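Mirta Aravena had been hired to choose between two hands, and by the second week she had begun to suspect that the hands were choosing between her and someone else.

The first was the Besnard, a two-fingered gripper shaped like a shoebox with opinions. It opened and it closed. The manual was 4 pages long and one of them was the warranty. The second was the Utthorpe, which had a full set of fingers and a thumb, and a manual of 139 pages, 88 of them about the thumb.

Skavton, the company that paid her, wanted a recommendation in writing. Skavton intended to put a dishwasher-loading robot into every retirement home in the state, starting with Stuvisbridge, where the director had asked only that it be quiet and not resemble her brother-in-law. So Mirta had a kitchen at one end of the office, a rack, some dishes, and a spreadsheet with a column called "Grace," which she had added late one night and could no longer get rid of.

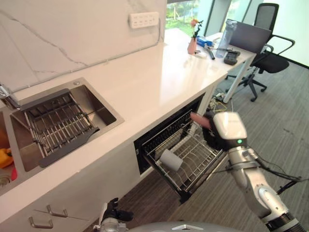 She ran the Besnard first because it was easier to like. It picked things up the way a bored uncle picks up a toddler, without ceremony and mostly by the right end. When it failed, it failed at once, in plain sight, and you could go and fetch the cup. She gave it high marks for everything but Grace, where she wrote "see notes" and then wrote no notes.

The Utthorpe was a different sort of colleague. It thought things over. Asked for a plate, it would drift into position, spread its fingers, and pause, like a pianist waiting for somebody in the third row to finish coughing. Then it would take the plate so gently that Mirta found herself holding her breath, and drop it.

"It's calibrating," said the Utthorpe people on the phone.

"It's been calibrating since October," said Mirta.

They suggested she look at the thumb. She got down on the carpet with the manual and a flashlight and looked at the thumb for most of an afternoon. It was a very good thumb. She could see why they'd gone on about it.

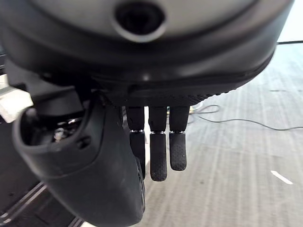

"How many fingers does it take to load a dishwasher?" her boss asked her that evening.

"Two, if you don't mind which way up the cups go," said Mirta. "The rest are for people who do."

He wrote this down, which worried her. He had a board meeting coming, and he was a man who could build eleven slides on a remark.

The deciding run was set for April 11, 2024. By then the log stood at 1,223 attempts, and Mirta had stopped naming the cups. She sent the Besnard out in the morning. It did what it always did. She thanked it, out loud, and checked that the door was shut.

After lunch she switched to the Utthorpe and asked for a cup. It drifted. It spread its fingers. It paused so long that she went and answered an email, and when she came back the cup was up in the air with a hand around it, and the hand seemed in no hurry to be anywhere else.

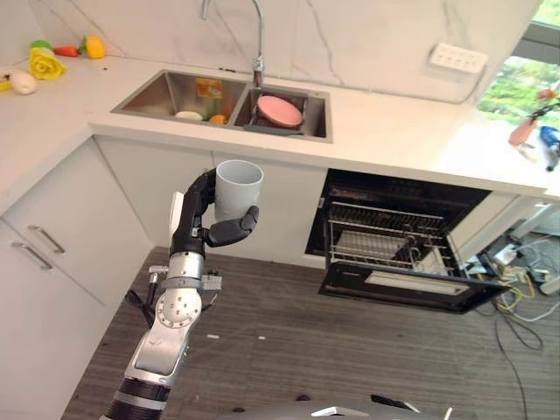

The Utthorpe, with cup. Afternoon run.

Mirta waited for the crash. She counted to ten, then to twenty. She thought of Stuvisbridge, and of the director's brother-in-law, whom she had never met but pictured as a man who held things up and looked at them.

Then she sat down and opened the spreadsheet. In the column called "Grace" she typed a nine, changed it to an eight on account of the plates, and recommended the Besnard.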